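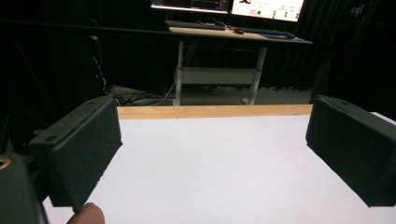
The white table, with the wooden strip along its far edge.

The Inventory of Room 58

4 min read

The instruction from Fondport was to list the contents of the room and assign each item a value. The form had 282 lines. I had been given the room from noon until the building closed.

Line 1 was the table. Top: white, smooth. A strip of pale wood ran along the back edge, raised slightly above the surface. I rolled a pencil toward it to test the height. The pencil stopped. I wrote "strip functional" and gave the table a value of 200.

Line 2 was the desk behind it. Light wooden top, white metal frame, low crossbar between the legs. The crossbar had been installed level. I checked it twice, the second time from the other end. The desk was a Clatwood, according to the purchase record, and the record priced it at 2,000. I wrote down the record's figure and then put a question mark after it.

Line 3 was the curtains. They were black and hung along the back wall and the right wall. The form asked for condition, width, and purpose. I measured the width. Under purpose I wrote "dark."

The Pretorius office had listed the same room in May. Their copy was in the folder. It gave the table, the desk, and the curtains, in that order, with the same values, and under purpose it also said "dark." The handwriting sloped the way mine does. I have never worked for Pretorius.

I rolled the pencil again. It stopped at the strip. On the May form, beside the table, there was a note in the margin: "Pencil tested, two times."

I left lines 4 through 282 blank, signed for Jurton, and put the form in the folder behind the other one. The pencil I left against the strip. It was on neither list.

12 comments · 37 shares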